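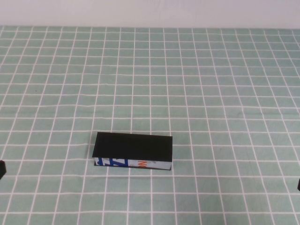 Can you leave a checked tablecloth on all week, or does it need to come off after every meal?
Leaving it on is fine for a wipe-clean cloth, provided you lift it now and then and let the table underneath get some air. Woven ones should come off whenever something has been spilt.

Bilter Grid Table Cover, Mint
Tested by Jolien Brouwer
Page updated 10/5/20

Bilter says this cover "brings calm to a busy table". I have read that sentence several times and still don't know what it means. It is a green cloth with white lines on it. What I can tell you is how it behaves, having lived with one since March.

Colour
The shop calls it mint. In our front room, with pale walls, mint is fair enough. Under a lamp, or on a grey afternoon, it goes much closer to teal, and if you are matching it to curtains or chair pads you should ask for a swatch first. Bilter will post you one if you ask, though the website does its best to hide this.

Pattern
White lines, squares, all over. The lines do help when you are setting places or cutting out paper, and I did catch myself lining things up with them. They also show up every mistake. Put the cover on slightly crooked and you will see it from the doorway. Small wrinkles that would vanish on a plain cloth make the lines wander, and a crease running across them is hard to ignore. 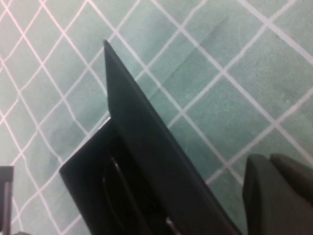 The grid seen close up, where the lines don't all run straight.

Does it lie flat?
Eventually. Ours came folded in a flat packet and the fold marks took 13 days to drop out, where the leaflet promised they would be gone overnight. The Zamov cover we had before came on a cardboard roll and never had this trouble. Why Bilter can't do the same at this price is beyond me. Warm hands and a heavy book on the worst places sped things up a little. I would not iron it, whatever people say in the reviews.

Cleaning
The label says 30 degrees, gentle wash, no tumble drying. I followed it and the colour held. Tea came out. Beetroot left a pink ghost which needed a second wash. The "stain shield" is mentioned on the front of the packet and nowhere in the small print, so make of that what you will.

Sizes
There are 2 sizes, one for small square tables and one for the usual family table. Neither suits a round table. Measure the top and add the drop you want on each side before ordering – the size chart gives the whole cloth, overhang included, and it is easy to misread.

How it compares
Dierckx makes a plainer cover that costs less and creases less. Prukon's is thicker and quieter under plates, but only comes in brown and a very loud orange. If you want the grid, Bilter is the one to get. If you only want something to keep crumbs off the wood, I would save the money.

Ordering
Item 608, mint. Also sold in grey, which I haven't tried. Returns are accepted unwashed and in the original packet, so keep the packet until you are sure. Postage for returns is paid by the buyer, a detail found on the last page of the terms.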